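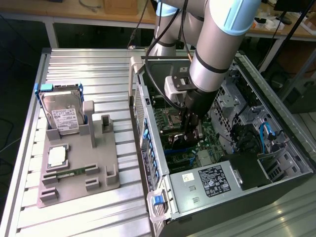
What's Inside a Desktop Computer?

When I was nine, I thought there was one big brain inside my family's computer, and that it hummed because it was thinking. Then my neighbor Mr. Belmiro Magalhães let me watch him open up his old tower on the kitchen floor. No big brain! Just a lot of parts, each with its own job, all packed into a metal box called the case.

Let's start with the biggest part, the motherboard. It's a flat board, very often green, and it's covered in tiny bits and pieces. I like to think of it as a town. The thin metal lines running across it are the roads, and messages zip along them all day long. Nearly everything else in the computer plugs into the motherboard somehow.

The most important building in town is the CPU. Those letters stand for central processing unit (you can just say "see-pee-you" like everyone else). It's a small square, not much bigger than a cracker, and it follows instructions super fast. It sits in its own special spot called a socket. All that work makes it hot, so it gets a chunk of metal called a heatsink on top, and usually a fan too. That was the humming I heard!

Next comes the memory, or RAM. A stick of RAM is long and skinny, kind of like a ruler that got snapped short, and it pushes down into a slot on the motherboard. RAM holds the stuff the computer is using right now. Think of it as your desk while you do homework. When you turn the computer off, the desk gets wiped clean.

So where does your dragon story go when the power is off? Onto the hard drive! A hard drive is more like your bookshelf — it keeps things until you want them again. The kind in Mr. Magalhães's tower was a metal box with shiny round disks sealed up inside, and it was heavier than I expected. A thin cable carries your files between the drive and the motherboard.

Last is the power supply, a metal box that takes electricity from the wall and shares it with all the other parts. Please don't ever open that one. It can hold a nasty shock even when it's unplugged.

Want to see all this for yourself? Ask a grown-up if there's an old computer you can look into together. Unplug it first, and touch something metal before you reach in, so you don't zap the parts with static. Then see if you can find the town, the desk and the bookshelf.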